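Kesthorpe in May is mostly drizzle and parking. The repair and reuse fair has outgrown its old hall, and the new one is 97 steps from the nearest coffee. I counted on the third trip.

The talks ran late, as ever. Krešimir Kolev of Tomić spoke at length on why a desktop is easier to keep alive than a marriage, then took questions on neither.

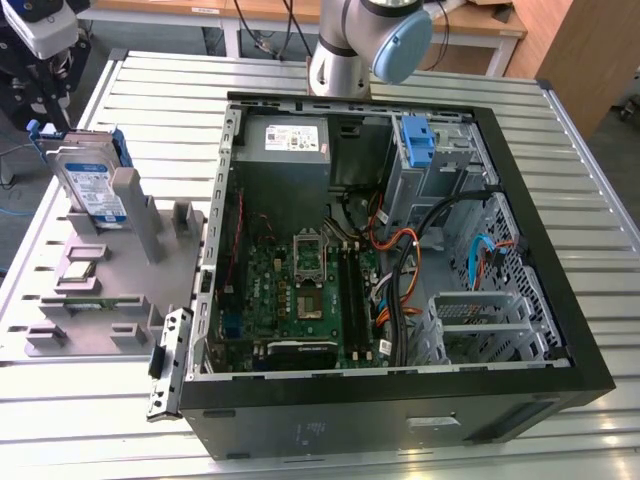 Side panel off, both memory slots empty, no processor in the socket.

I paid $6 for a bag of mixed screws at the Wolia stall, which I now own for life. The man beside me bought two bags and looked happier than I have been in years. 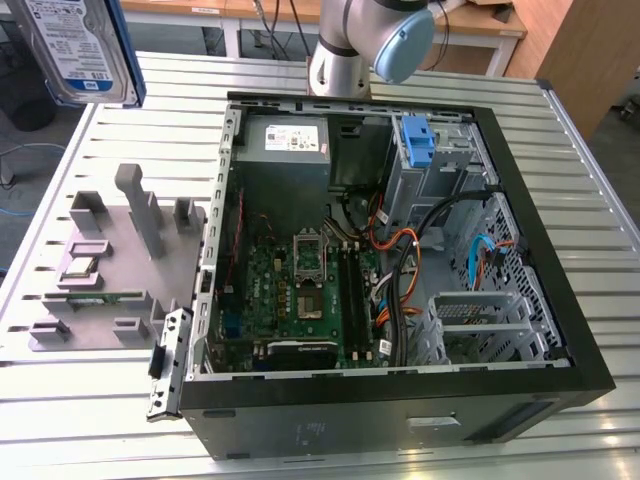 Lunch and the afternoon

The soup was orange and the sign said leek. Monitz gave a slide show on shipping used monitors, 84 slides, with the lights down. I remember the first ten fondly.
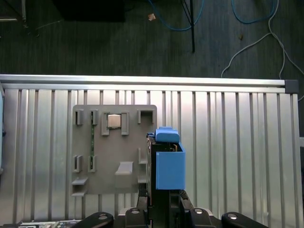 Gray 3D-printed plate on ribbed aluminum.

By four the swap table was down to printer cables and a manual from 2000. I took the manual. The bus back was late, so I got as far as the chapter on fonts.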